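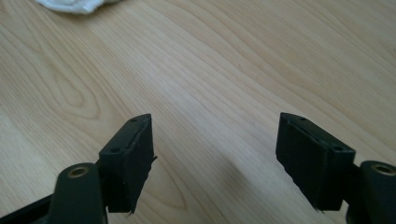
So what do people do at a robot open day? Mostly they stand in line, eat a free cookie, and wait for a turn to teach something how to pick up a towel.

I went because my sister couldn't. She had the ticket, I had the afternoon, and the Trarmont building is on my bus route, so at two o'clock I was in the lobby getting a sticker with her name on it. Milagros Goicoechea. I should have said something right then. The woman at the desk was so pleased with how she pronounced it, though, that I just said thank you and stuck it on my sweater.

(My sister is an engineer. I sell shoes. This is going to matter.)

A man named Tharun Nambiar took our group around. He was tall and spoke very softly, so twelve of us shuffled after him in a clump like ducklings, trying to hear. He showed us the hallway where they keep the old machines, and he introduced every one by name. Povach had been the first, and Povach had only ever opened drawers. "But it opened them very well," he said, and he patted it! I liked him a lot after that.

Then he got to Rajan, their pride and joy, a big two-armed thing at the end of the hall, parked behind a rope. Somebody's kid asked if it could do a cartwheel. Tharun gave this real thought and said it could fold a dish towel in 801 seconds, and the kid looked at him with such pity that I had to study the carpet for a while.

"That was in April," Tharun said. "It's quicker now."

The towel room was upstairs. They had tables set up with a stack of cloths on each, and you held the gripper yourself and did the job by hand, squeeze and lift and let go, and the robot was supposed to learn from your tries later on. The man ahead of me wanted to know how many tries they had so far. Tharun checked a clipboard and said 3,078, and they were hoping for another 400 before dinner. The man whistled. I ate my second cookie.

And then Tharun saw my sticker.

"Goicoechea," he said. "From the Tustura project?"

I have gone over this moment many times. There were a lot of things I could have said. What I said was, "Small world."

Well, his whole face lit up. He'd read my paper, he told me. He'd read it twice, and he had a question about the second half. He walked me right to the front of the line, past the whistling man, who was not happy, and he put the gripper in my hand like he was handing over somebody's baby.

"I'd love to see how you'd approach this," he said.

I looked at the towel and the towel had nothing for me. I thought about my sister, who once explained her job to me for the whole length of a wedding reception, and I tried to remember one word of it, any word, and all that came up was the cake.

So I did what I know. Eleven years I've been putting tissue paper back into shoe boxes with one hand while I hold a phone with the other. You don't grab the middle, you'll chase it all over the place. You come in low at a corner, let the edge bunch up a little, close on the bunch, and then you drag it toward you before you lift. I did that. Corner, bunch, drag, up and over. I did the next one the same way, and then I got going - I'll admit I was showing off by the fourth - and I went through that stack like it was the last Saturday before school starts. Okay, the last hour before school starts. You get the idea.

When I put the gripper down it was very quiet.

"You drag first," Tharun said.

"Always," I said.

"Why do you drag first?"

"It wants to come with you," I said, and he wrote that down. He wrote it on the clipboard, under the numbers.

I told him the truth by the elevator. I couldn't stand it, he was being so nice. I said I was Milagros's sister, I worked at the shoe place by the bank, and I was very sorry about the second half of the paper, but I had no idea what was in it.

He stood there with the clipboard against his chest. The elevator came and went without us.

"Could you come back," he said finally, "and bring the tissue paper?"

I called my sister from the bus and told her the open day was fine, kind of long, good cookies. She asked if I'd met anybody interesting. I said a man there had a question for her. Then I asked her if she was using her gray blazer this week, and she wanted to know what for.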